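Calculer son altitude-densité avant de décoller

L'été dernier, j'ai failli partir de Gesasholm à deux, pleins complets, par une chaleur à faire fondre les balises de piste. L'avion aurait sûrement décollé... mais avec quelle marge ? Depuis, je fais le calcul à chaque vol, et je vous montre comment !

Étape 1 : l'altitude-pression
Calez l'altimètre sur 1013 et lisez. Prenons un terrain où l'on trouve 3000 pieds.

Étape 2 : la température standard
On part de 15 °C au niveau de la mer et on retire 2 °C par tranche de 1000 pieds. À 3000 pieds, ça donne 9 °C.

Étape 3 : la correction
Comptez 120 pieds par degré d'écart. S'il fait 19 °C dehors, on a dix degrés de trop, soit 1200 pieds à ajouter. Résultat : 4200 pieds - votre moteur et vos ailes se croient plus haut que vous.

Étape 4 : le manuel de vol
Reportez-vous au tableau de performances et prenez la ligne du dessus, jamais celle du dessous.

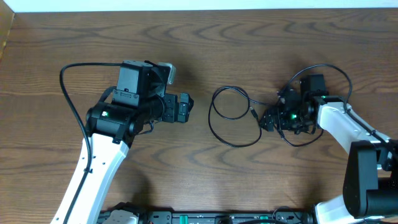

Étape 5 : la marge
Vilgot Fjeld, mon instructeur, ajoutait encore un tiers à la distance trouvée. J'ai gardé l'habitude, et davantage sur l'herbe mouillée.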